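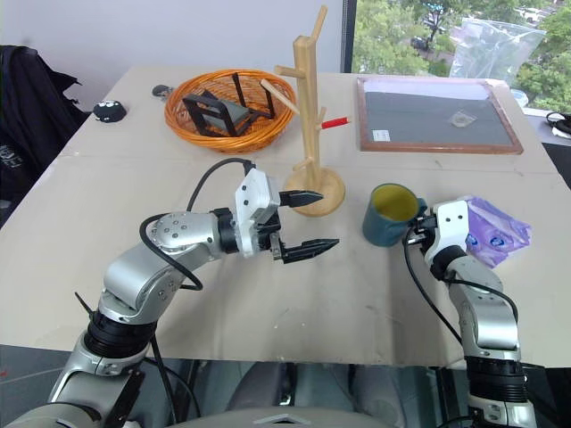

The mug tree, the orange basket and the teal mug, on the pale table.

I bought a mug tree in July and it has held a mug for maybe half of the time since then. The rest of the time it has held other things. There is a pencil on one of the pegs as I write, and a thin stick on another, and no mug on any of them.

It is a plain one, light wood, a post in the middle with short pegs and a round base. I paid 57 dollars for it together with a shelf from a store called Norar, which has closed. The shelf is still in its box. I had more mugs than cabinet, and I thought that getting them out in the open would free up the shelf over the sink. It did, and then the shelf filled up with jars.

What I like about the tree is that it takes up very little of the table. The base is small and the pegs angle up enough that a mug stays put when somebody bumps the table, and in this apartment somebody always bumps the table. What I don't like is that the pegs are short. A mug with a thick handle goes on only partway and hangs crooked. I have two of those, both from my mother, and they have gone back to the cabinet. If you are shopping for one of these, take a mug with you to the store.

The teal mug fits fine. It is the one I use every day, dark on the outside and bright yellow on the inside. Maricel Dagdag gave it to me when I moved out of the place on Sarmiento Street. She said that coffee looks better against yellow. I don't know about that, but tea does. I can see how strong it is without lifting the bag out. The yellow also shows stains, so it gets a scrub with baking soda every couple of weeks. I use a spoonful of soda, a little water and an old cloth, and leave it for an hour if the ring is a bad one.

The orange basket is older than everything else. It is oval, woven, with a rolled rim, and I have used it for bread, for mail, for yarn and for one winter's worth of gloves. Lately it is where the folding stand goes. The stand is black metal with thin legs, and even folded it sticks up over the rim a little. I tried it in a drawer and the drawer wouldn't close. I tried it behind the couch and forgot I owned it. In the basket I can see it, and I can carry the whole thing to the other room in one trip.

I have been trying to sort out this table for a while. It is the only big flat surface we have, so everything lands on it: groceries, packages, work, lunch. The top is pale boards and shows some scuffs. Katsuhiko Murakami, who lived here before me and left me the table, told me to oil it once a year. I have done it once. He used a brand called Breler, and I used whatever the hardware store had, and I can't tell the difference.

The rule I am trying this month is that something can live on the table only if it gets used at the table. The mug tree passes. The basket passes if I count the stand. The pencil passes, though a peg is a silly place for it. I do reach for it a lot – grocery lists, crosswords, measuring – and on the peg it doesn't roll onto the floor. The purple package with the little white and blue circles does not pass, and I will move it after I finish this post.

I did think about hanging the mugs on the wall. Pamen makes a rail with hooks, and it would go over the counter and leave the table clear. But the wall there is plaster, and the last time I drilled into it I got a hole three times the size I wanted. I still have the tub of filler. So the tree stays.

Next on the list is the cabinet, which has the two crooked mugs in it and a lot of lids. I would like to match every lid to a container and let the rest go. If anyone has a good way of storing lids standing up, leave it in the comments. I have tried a dish rack and it was too wide for the shelf.

March 18, 2020
Filed under: Kitchen, Small apartment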